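Ranger les assiettes debout : une conversation avec Jacinto Cortés

Quand j'ai demandé à Jacinto Cortés de parler de vaisselle pendant une heure entière, il n'a pas ri. Il m'a seulement demandé si je préférais parler du lavage ou du rangement, car pour lui ce sont deux métiers différents. J'ai répondu le rangement. « Alors venez un dimanche, m'a-t-il dit, le dimanche j'ai du temps. »

Il a travaillé longtemps dans les cuisines, d'abord chez Andreadis, un restaurant de 70 couverts où il est entré comme plongeur, ensuite dans une petite maison qui s'appelait Tarus et qui n'existe plus. Aujourd'hui il conseille des particuliers et quelques cantines sur la manière d'organiser leurs placards. Il parle lentement, il cherche le mot juste, et comme le français n'est ni sa langue maternelle ni la mienne, nous avons parfois cherché ensemble.

Je voulais commencer par l'égouttoir, parce que c'est l'objet que tout le monde possède et que peu de gens choisissent.

« On l'achète en dernier, dit-il. On achète d'abord les belles assiettes, puis on prend l'égouttoir qui reste dans le magasin. Moi, je fais le contraire. Je regarde l'espace entre les fils. Si l'espace est trop large, l'assiette se couche sur sa voisine. Si l'espace est trop étroit, on force, et un jour on casse le bord. »

Il aime le fil métallique blanc, tout simple, avec des séparations régulières. Il n'aime pas les modèles à deux étages, où l'eau du haut tombe sur ce qui est propre en bas. Sur la question de la place, il est plus sévère que je ne pensais.

« Un égouttoir plein est un égouttoir mal utilisé. Je mets les assiettes d'un côté, à droite par exemple, et je laisse l'autre côté libre. Les gens me disent que je perds de la place. Mais la main a besoin d'entrer ! Si la main n'entre pas, vous prenez l'assiette par le haut avec deux doigts mouillés, et là vous prenez un risque. »
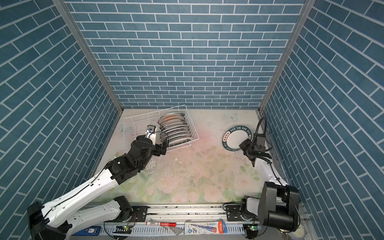

Je lui ai demandé si toutes les assiettes pouvaient aller ensemble. Il a réfléchi avant de répondre.

« Ensemble, oui, mais dans un ordre. Les assiettes de même taille se suivent, les bords font alors une ligne de courbes, c'est agréable à regarder et on voit tout de suite si une est de travers. Une assiette décorée, je la mets devant. Ce n'est pas pour la protection, c'est pour le plaisir. Si j'ai un soleil peint sur une assiette, je ne veux pas le cacher derrière une autre. »

Pour lui, le décor d'une cuisine n'est pas une chose secondaire. Il a une préférence pour le bleu aux murs, surtout en motif de briques avec des joints blancs, parce que la vaisselle claire y ressort bien. Il accepte aussi les fleurs, à condition qu'elles soient pâles et qu'elles restent sur le plan de travail.

« Des briques bleues et des roses pastel, sur le papier cela paraît beaucoup. Dans une cuisine, je trouve que cela donne de la gaieté. Il faut seulement savoir qu'une surface claire montre tout : les traces, les petites miettes, les frottements. Vous devez l'accepter ou nettoyer souvent. »

Et lui, nettoie-t-il souvent ? « Moins souvent que je le conseille », répond-il, et il change de sujet.

Le sujet suivant, c'était Hermenegildo Figueroa. Tous les deux ont lavé côte à côte chez Andreadis, et ils ne sont toujours pas d'accord. Figueroa empile. Il essuie chaque assiette à la main et la pose à plat sur la précédente, avec un torchon plié entre les grandes. J'ai téléphoné à Figueroa pour avoir sa version. Elle est courte : « Jacinto aime regarder les assiettes. Moi, j'aime fermer le placard. »

Cortés reconnaît que la pile a ses qualités, surtout quand le placard est profond. Il raconte qu'un mois d'octobre, chez Tarus, ils ont compté toute la vaisselle de la maison avant de la mettre en cartons. Il y avait 946 pièces, tasses comprises, et la pile a gagné sans discussion. « Pour un déménagement, je suis pour Hermenegildo. Pour la vie de tous les jours, je suis pour moi. »

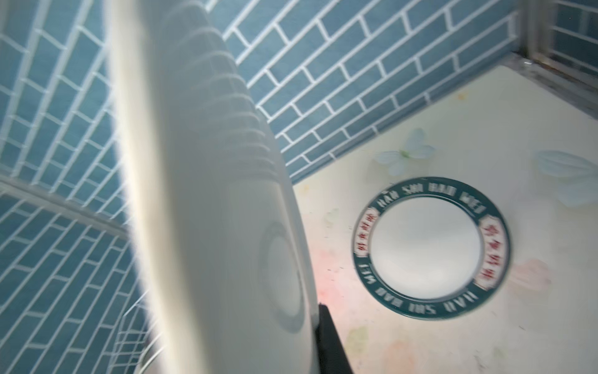
Temps de lecture : 5 minutes

La deuxième partie de notre conversation a porté sur le geste. Je pensais qu'il n'y avait pas grand-chose à dire - une assiette, on la prend et on la pose. Cortés m'a fait recommencer plusieurs fois avec une assiette creuse, et j'ai compris que je la tenais mal depuis toujours.

« Vous la tenez comme un livre. Il faut la tenir par le bord, des deux côtés de l'épaisseur, un appui devant et un appui derrière. Elle doit être debout avant d'arriver au-dessus de l'égouttoir. Beaucoup de personnes la redressent au dernier moment, dans les fils, et c'est là qu'elle tape. »

Il insiste aussi sur la descente. L'assiette doit entrer droite dans sa fente, et on ne lâche que lorsqu'on sent le fond. Il dit « sentir » et non « voir », car selon lui l'œil regarde toujours le haut de l'assiette pendant que le problème se trouve en bas.

Chez lui, les élèves s'entraînent avec de la vaisselle dépareillée. Il donne parfois des ateliers pour une association de quartier, Fliltik, en groupes qui ne dépassent pas 30 personnes, et chacun apporte une assiette de sa maison. Ce qui l'intéresse, c'est que les gens n'apportent presque jamais la plus belle. Ils apportent celle qui a une phrase, un dessin, un souvenir.

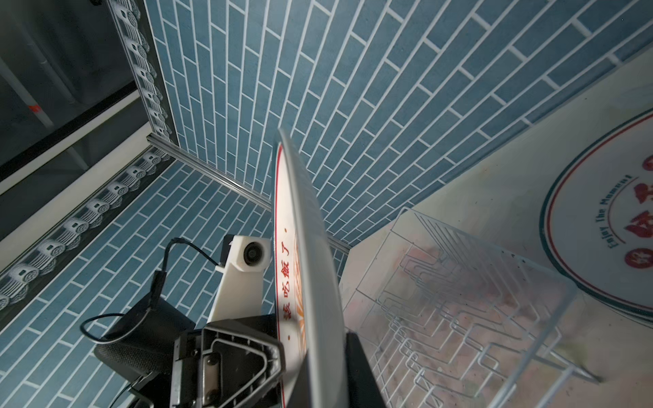

« J'ai une grande tendresse pour les assiettes qui parlent, dit-il. Vous connaissez les caractères chinois 该吃饭了 ? Cela veut dire : il est l'heure de manger. Écrit en rouge sur une assiette blanche, c'est parfait. L'assiette fait le travail de la grand-mère, elle appelle tout le monde à table. »

Il est plus réservé sur les sets de table avec des messages en anglais. Un « Enjoy the Moment » en lettres rondes ne le dérange pas, mais il trouve que deux objets qui parlent en même temps, c'est déjà une conversation, et que le repas doit rester la conversation principale. Je lui ai fait remarquer que chez moi il y a un set de ce genre sous chaque assiette. Il a hoché la tête poliment.

Nous avons encore parlé des placards. Pour ses clients, il commence par vider une seule étagère, jamais toute la cuisine. Il remet d'abord les assiettes utilisées chaque jour, à la hauteur du coude si c'est possible. Les plats de fête vont en haut. Il m'a montré les séparateurs qu'il emploie, une marque qui s'appelle Zekum, 49 centimètres de long, et il m'a expliqué qu'il les coupe lui-même à la pince quand l'étagère est plus courte. Il garde les chutes dans un bocal, pour les couvercles.

Sur la question de l'enfant qui aide, il est très clair. On lui donne l'égouttoir à décharger et on ne corrige pas l'ordre après lui. « Si vous refaites derrière l'enfant, il le voit, et la semaine suivante il a toujours un devoir urgent. » Son propre fils rangeait les assiettes par couleur, les brunes avec les brunes, sans regarder la taille. La famille a vécu ainsi pendant plusieurs années.

Avant mon départ, il a voulu laver les deux tasses de notre café. Je les ai essuyées et je les ai posées l'une dans l'autre sur l'étagère. Il les a séparées pendant que je mettais mon manteau.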